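Table mat

A table mat is a flat covering laid over part of a table to protect the surface, catch crumbs, or mark out the area where food and dishes are meant to go. It differs from a tablecloth in that it leaves some of the table showing, and from a place mat in that it may serve more than one dish or diner. The boundary between the three is a matter of size, and reference works on housekeeping have disagreed about it with surprising energy.

Materials

Mats have been made from straw, cork, linen, felt, oilcloth, rubber and paper. Cork handles heat well and sheds small pieces of itself into the butter. Linen looks best on the day it is ironed. Paper, usually sold in sheets or on a roll, is the cheapest and is generally thrown away after use, though thrifty households turn it over first. Brown paper hides coffee rings better than white, an advantage noted by almost every seller of brown paper.

History

The earliest dated mention of a paper table mat in the Wolville town records is an inn's bill of 1,853 sheets, with no hint of what the innkeeper planned to do with them all. By the time the Psarras paper works opened at Girnedau, mats were being cut in 15 standard sizes. Seven of these were later dropped after customers failed to tell them apart. The remaining sizes kept their original numbers, so that a buyer asking for the next size up from a 4 had to request a 9.

The Psarras catalog, issued each June, ran to 113 pages in its longest edition and included advice on table manners that few buyers are known to have followed. The rival Itell company sold a single size and described it as "ample."

Use

A mat may be centered on the table or pushed to whichever side is in use. Wide rectangular mats are common where several items share the same surface, such as a bowl and a plate of fruit. Small dishes are usually set well in from the edge, leaving room for elbows, newspapers and anything else that ends up on a table between meals.

The color of the mat is mostly a question of taste. Household guides tend to favor a plain mat under colored dishes, on the grounds that a patterned one competes with the food. Pink tableware on brown paper is a frequent pairing in informal settings – it was never recommended by the Psarras catalog, which held firm views on pink. 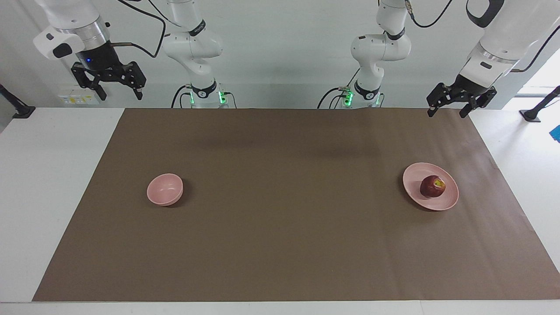 Brown paper mat on a white tabletop, with a pink bowl and a dark red apple on a pink plate.

Care

Cloth mats are washed and felt mats are brushed. Cork is wiped with a damp cloth and left to dry flat. Paper mats need no care beyond replacement, although a sheet that has come off a roll may curl at the ends for a day or so and is commonly weighed down with whatever crockery is nearby.

See also

Tablecloth
Place mat
Coaster
Fruit bowl

This page was last edited on 19 September 2020.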